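Home News Spaces Members Contact

Kolisden Opens Shared Workroom on Second Floor of the Čierny Building

2022-07-20

Kolisden, an operator of shared rooms for small firms, has opened a new workroom on the second floor of the Čierny Building. The room is open to members now. Day guests will be able to book a place through the front desk starting next month.

The new workroom has 424 square meters of floor space and is the largest single room Kolisden runs. It is meant for people who need a table and room to spread things out, such as product designers, repair shops, small publishers and firms that pack their own orders. Kolisden's other rooms, on the first floor of the same building, are set up for desk work and calls and will stay as they are.

Work on the second floor began in March. The space was last used as a print archive and had been divided by thin partition walls, most of which did not reach the ceiling. These were taken down in the first weeks. The old carpet was lifted at the same time, and the wooden floor under it was cleaned, patched and sealed.

The pillars and most of the walls were painted white. The pillars hold up the floor above and could not be moved, so the layout was drawn up to fit them. Tables are placed so that a person can walk on either side of each pillar with a box in their arms. Power outlets have been added at the foot of the pillars, and members no longer have to run cords across the walkways as they did in the first-floor rooms.

"We had members on the first floor who were working out of three bags and a box under the desk," said Tianyou Liang, general manager of Kolisden. "They asked for bigger tables and somewhere to put a box down. We started from that."

The tables were made for the room by Flavix, a furniture workshop that also supplied the shelving on the first floor. They are a little higher than a standard desk and can be used sitting or standing. The tops can be wiped clean and replaced one at a time when they wear out. Flavix will come in twice a year to check the legs and tighten the fittings.

Storage took up a good part of the planning. Members can rent shelf space by the week or by the month. Each shelf takes standard cardboard boxes, and Kolisden keeps a stock of flat boxes, paper tape and labels at the front desk. The storage area as a whole can hold almost 1000 boxes of the smallest size. Boxes may be kept on or beside a table during the day. At closing time they go back on the shelf or home with the member.

Members who expect deliveries should have the shelf number written on the label, after the street address. Parcels without a shelf number will be held at the front desk for six days and then returned to the sender. Pallets cannot be accepted on the second floor. The freight elevator is at the back of the building and has to be booked the day before.

Plants for the room come from Plikis, a local nursery. Plikis has supplied 26 potted plants, most of them small enough to stand on a table or a shelf. They were picked for rooms that get more lamp light than sun. Nursery staff will water them on a set day each week, and members are asked not to water them in between. A plant that is in the way may be moved to another table.

"People move the plants all the time, and that is fine," said Liang. "Put it back somewhere it won't get knocked over. We lost a few on the first floor to people turning around with a box."

Lighting was changed throughout. The old ceiling lights have been replaced with fluorescent fixtures and pendant lamps that can be dimmed by section, and the switches are by the door and on the wall nearest the shelves. The windows were kept, with new seals. Roller blinds will be fitted on the street side in the fall.

The room is open to members from 7 a.m. to 9 p.m. on weekdays and from 9 a.m. to 5 p.m. on Saturdays. It is closed on Sundays and public holidays. Members on a first-floor plan may use the second floor at no added cost until the end of September. After that a separate second-floor plan will apply. Prices are listed at the front desk and in the members' handbook.

Some rules differ from those on the first floor. Hand tools are allowed. Power saws, sanders and anything else that makes dust are not, and neither are spray paint and spray glue. Talking and taking calls at the table is fine. Food can be eaten in the kitchen next to the stairs, where there is a refrigerator, a sink and a dishwasher. Drinks with a lid can be taken into the room.

Tables are not assigned. A member who needs the same table for several days in a row can reserve it for up to one week, and work may then be left out overnight under a cloth. Cloths are in the cabinet by the door. Kolisden is not responsible for items left on tables that have not been reserved.

The second floor can be reached by the main stairs and by the passenger elevator, which stops at every floor. There is an accessible restroom on the same level. Bicycles go in the yard and may not be brought upstairs.

Tours for firms that want to see the room before joining can be arranged with the front desk. A tour takes half an hour and includes the storage area, the kitchen and the first-floor rooms. Groups should be kept small, as the room is in use.

Kolisden plans no further building work in the Čierny Building this year. A small photo corner with a plain backdrop, requested by several members who sell online, is being looked at for next year. Members with other requests can leave a note in the box at the front desk or speak to the staff on duty.

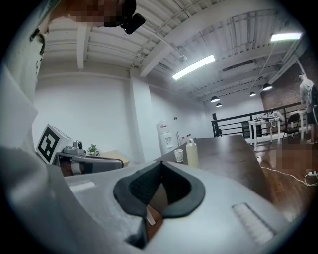
5 min read

The second-floor workroom has white painted walls and a square white pillar, with a small green potted plant and a cardboard box at the work area.

About Kolisden

Kolisden runs shared rooms for small firms and people who work for themselves. It rents out desks, work tables, shelves and meeting rooms by the day, week or month, and looks after cleaning, deliveries and repairs. Its front desk is on the first floor of the Čierny Building.

Press contact

Questions from the press can be sent to Tianyou Liang, general manager, care of the Kolisden front desk. Floor plans of the workroom are available on request. Please allow two working days for a reply.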